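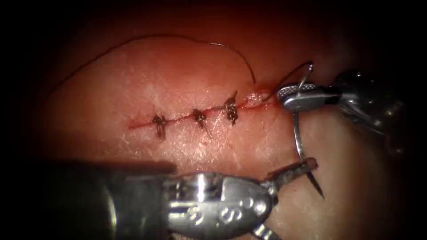
Glenys Nuttall wrote under my last post that her lentil soup comes out gray and tastes of nothing, and she wanted to know if I skip the browning step like she does. I don't. I used to, and my soup was gray too.

So this is how I make it now. Chop 2 onions and cook them in olive oil over medium heat until they are properly brown at the edges. It takes longer than you want it to. Add 4 cloves of garlic, a spoonful of tomato paste and a teaspoon of cumin, and stir until the paste goes dark and starts to stick.

Then put in 500 grams of brown lentils, rinsed, and enough water to cover them by two inches. I don't use stock for this. Bring it to a boil, turn it down, and leave the lid half on. Mine were soft in forty minutes, but the bag had been in the cupboard since last June and old lentils are slow.

Salt goes in when the lentils are tender. Then the juice of a lemon, and more pepper than you think. If it's too thick, loosen it with hot water from the kettle. I mash a few spoonfuls against the side of the pot and leave the rest whole.

Howard Greenwood asked in the same thread about red lentils. They work but you get a different soup, smooth and more orange, and it's done in twenty minutes. I would leave out the tomato paste and use a bit of fresh ginger.

It freezes well without the lemon. I pack it in flat bags and add the lemon after reheating. Freya Penrose puts a chopped boiled egg on hers, which I tried and liked, though the kids picked it off.

Glenys, if you try it with the onions browned, leave a comment and tell me what color you got. Next time I'm doing the flatbread that goes with it. I still need to get the dough right, as the last batch was too dry to roll.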